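Workshop tips: keeping a robot arm bench safe and tidy

Most of these come from the rules we use on the benches at Latton. They suit any small arm working on a tabletop with household objects.
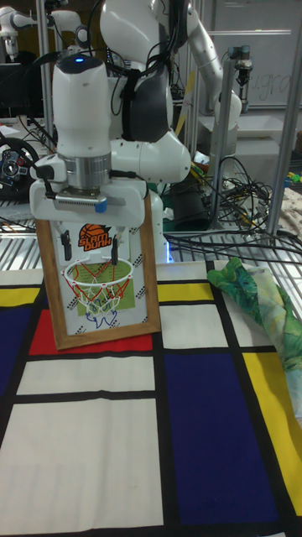
Clear the reach first. Move the arm by hand, with the power off, through the furthest points it will need. Anything it can touch comes off the bench or gets written into the job sheet. Mugs, phones and screwdrivers are the usual offenders.

Mark the keep-out line. We use floor tape, 2 inches wide, and replace it when the edges lift. Stay behind it while the arm is live, even if it has stopped. A stopped arm may only be waiting for its next instruction.

Test the stop button every morning before the first run. Press it while the arm is moving slowly, check that everything halts, then reset. If one arm on a shared bench fails the test, all of them stay off until it is fixed.

Set the grip for the weakest part of the object. With a wooden frame, that means the joints at the corners. Start at the lowest force that will hold it and go up in small steps. If the border creaks or bows, you have gone too far. Take glass out of any frame before it goes near a gripper.

Lift low. Keep fragile things close to the tabletop for as long as the job allows, and carry them high only when there is something to clear.

Cloths and loose fabric need watching. A patterned cloth is fine under the work, but it should lie flat and be clipped at the corners. Scarves, tea towels and the like should be kept clear of the joints unless handling them is the job.

Cables: leave enough slack for the full turn of the wrist and no more. Tie them to the arm with hook-and-loop straps. Plastic ties get pulled too tight and have to be cut off. Look over the plugs at the gripper end every Tuesday, or after any knock.

Two people for two arms. If more than one arm is live, one person runs the job and the other keeps a hand by the stop. Swap over after an hour.

Change the finger pads at 3,000 grips, or sooner if they look shiny. The Terkent pads we fit come in packs of 12, and the spares live in the drawer under the bench. Wipe new pads with a dry cloth before use.

Write down every drop and every bump, including the ones that did no harm. Our log has 274 entries so far, and the commonest cause is an object set down slightly off its mark.

At the end of the day, park the arm, open the gripper, switch off at the wall and put the objects back in their box.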